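I said I'd write something once I'd had a proper go at the arm myself, and I've now had two afternoons of it, so.

Background for anyone who doesn't follow my grumbling on here: Lavumance, who make the room-tidying system that a couple of hotel chains are supposedly keen on, let a few of us outsiders come in and do the teaching. You don't program the thing. You show it. You sit in a chair holding a pair of handles, the arms copy your hands, and you do the job over and over while everything gets recorded. Later the recordings go off to be chewed on, and after that the robot is meant to be able to do it without you. Nelli Nieminen, who runs the sessions, calls this "just showing it what you already know". I've heard that phrase in three different talks this year and I like it a bit less every time.

My job was the bedside table. Drawer, remote controls, telephone on top, bed next to it. The task sheet said to open the drawer, deal with the remotes and leave the phone alone. A child of four could do it. I assumed I could too.

## What it's like in the chair

Slow. I can open a drawer without looking at it, and so can you, and I had never once thought about how I do that. With the handles I had to think about all of it: where the fingers were, which way the wrist was turned, whether I was about to drag the whole table along with me. There's no feeling coming back through the handles on this set. You find out that you've hit something by looking.

So you look, constantly, and you go at the speed of someone carrying soup. My first clean go took 91 seconds. I got it down to 24 by the end of the second afternoon and was absurdly pleased with myself, until Chenxi Xiong had a turn and made me look like I was wearing oven gloves. She plays a lot of games. Jamshid Najafi, who doesn't, was worse than me and gave up to make tea.

That gap bothers me more than anything else. If we're all "showing it what we already know", why do three grown adults who have all been opening drawers for decades turn in such different work? What gets recorded is how well each of us drives a pair of clumsy arms. My habits went in as well. I have a nervous one where I stop short of the thing I'm reaching for, hover, and then go in from the side. I do it every time. If the robot ends up doing a little hover before it touches a remote, that's me, sorry.

Nelli's answer was that you want the variety, and that bad goes get thrown out. Fine, but who decides what's bad? I asked to see how it was done. It was Larasati Ismail at a desk, watching playback and pressing keep or bin, with a sandwich in the other hand. She was quick and I think she was fair. She also kept one of mine where I'd had to take three stabs at the handle, on the grounds that recovering from a mistake is useful to learn. Possibly! Or the robot learns that you're supposed to miss twice first. I asked how they'd tell the difference and got "we'd see it in the evaluation", and when I asked when that was, it was March.

## The furniture problem

The other thing I kept coming back to is the table. It's a nice one, round, with a curved drawer, and I'd got to know it well by the end. I knew how far the drawer came out and where the remotes liked to slide to. I'd stopped reacting to what was in front of me and was more or less playing a tune from memory.

My own bedside table is square and the drawer sticks. My mum's has a cloth over it that hangs down in front of the handle. Toon Declercq, who worked in hotels before he did this and is the only person there I've heard talk about cleaners as if he'd met any, told me no two rooms on the same corridor stay the same for longer than a week. Guests shift things about, the phone ends up on the windowsill, and somebody's left a charger and half a biscuit in the drawer.

I put this to Nelli too (I was a joy to have around, clearly). She said they'd be moving on to other furniture, and that the Nallden people had managed with five different rooms. I went and read what Nallden put out. Five rooms, yes. All with the same bed.

## Where I've ended up

I don't think it's a con. I went in half expecting one and I'd be lying if I said I found it. The arms do what your hands do, near enough, and there's a moment when you forget about the handles and simply pick the thing up, and I can see why people who build these get a bit starry-eyed. Everyone I met was straight with me, including about the bits that don't work.

What I don't buy is the sum. Hours of a person's careful attention, for one drawer, in one corner of one room, and then a promise that it'll all add up to something general if you do enough of it. Maybe it does. I'd like to see it open a drawer that none of us had practised on, with nobody in the chair, before anyone rings up a hotel.

I've said I'll go back for another round, partly because I want my time under Chenxi's and partly because Toon has offered to bring in the worst nightstand he can find.
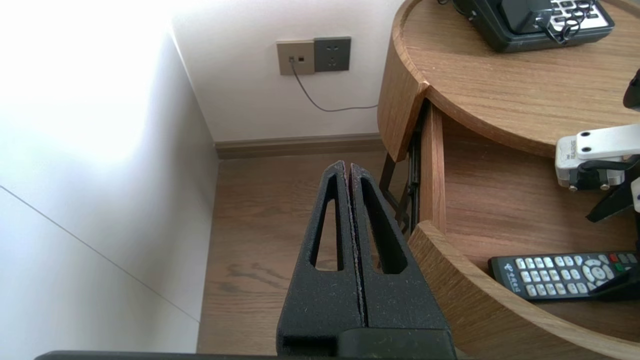
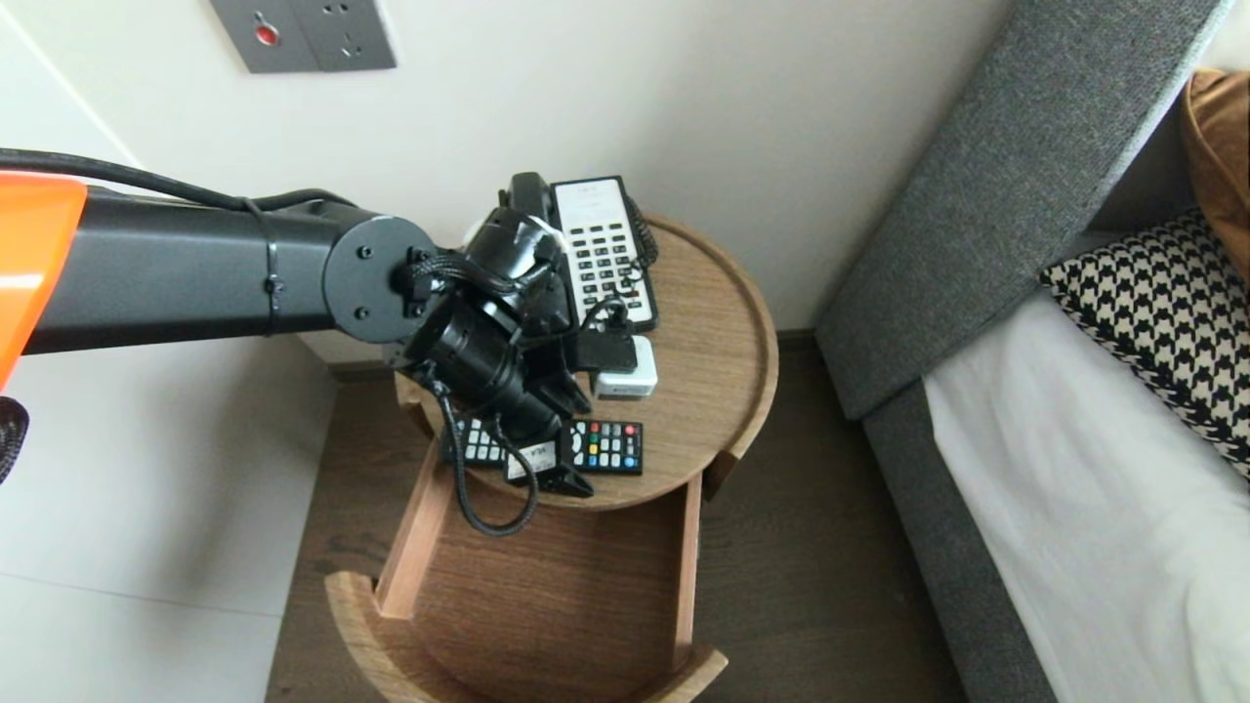 *The round table with its drawer open, from two different cameras.*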